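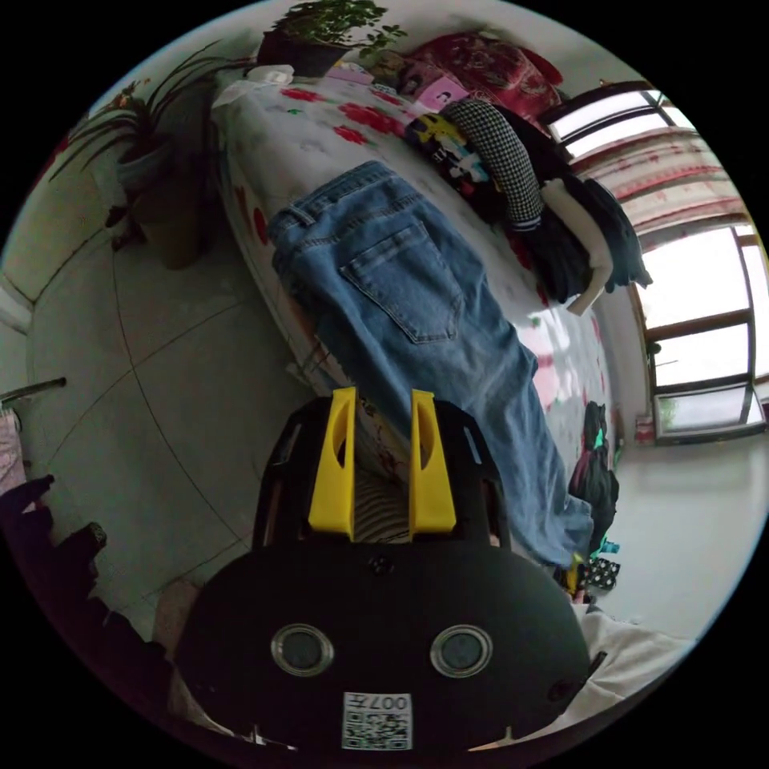

Jeans flat on the bed, fingers open over the lower leg.

Recording a clothes folding demo with the hand-held gripper

Quick version for people who've done the mug task and just need the fabric bits. Haven't done the mug task? Do that first. Seriously, cloth is harder.

Before you start
- charge the grippers, check you've got free space for a full session
- wipe the lenses. Dry cloth, no spray
- pick one garment type and stick with it. Jeans are good, stiff enough to hold a fold
- daylight is fine, keep the curtains the same for the whole session

Each take
1. Lay the jeans out flat, length of the bed. Doesn't need to be neat, the robot won't get neat either.
2. Start recording with the fingers open and held still over the garment. Count to 3, then move.
3. Come in slow. Fingertips down into the cloth, either side of a bit you can pinch up. Close.
4. Lift only as high as you need. Drag the leg across, lower it, open, back straight off.
5. Hold still again, stop recording.

Use only the grippers. No patting things flat with your palm, no tugging with a spare finger. If you touched it by hand, the take is out. The arm hasn't got a palm.
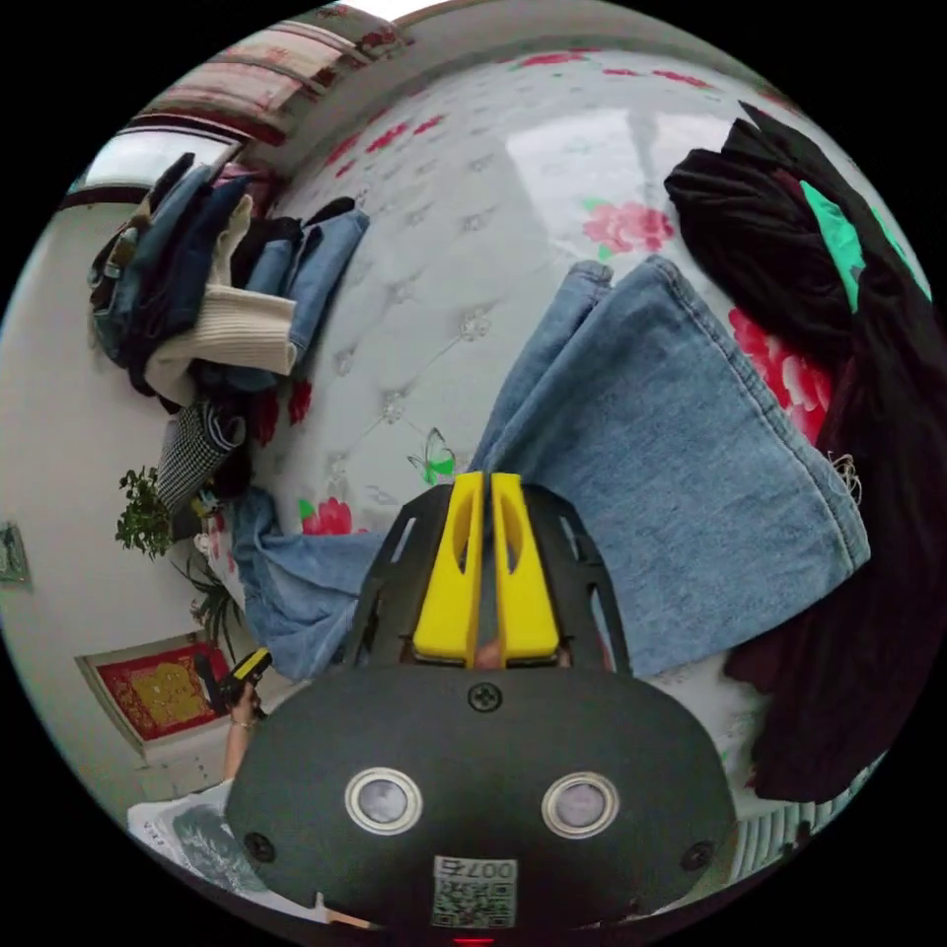
Brirside Robotics Club, Teaching by Demonstration group

Grabbing the fold
Most bad takes come from here. Go for a proper fold of denim with both fingers right in it, a single layer near the hem slips out. Missed the grab? Open, back off, try again, keep recording. Recoverys are useful, we want them in the set.

Keep the rest of the washing pile off to the side. Leave it on the bed though, a bit of mess in the background helps when we train on Derkora later.

How many
4 different starting positions per garment, then swap garments. The set is at 1083 takes, target is 2000 by December. Mix up colours if you can, were heavy on dark stuff.

Uploading
Straight into the Flemar folder, one subfolder per session. Put the garment in the folder name (jeans, shirt, towel) and the gripper number off the sticker. Don't trim the clips, the script finds the start and end from the still bits.

Bin anything where the tracking dropped out. To be added: socks.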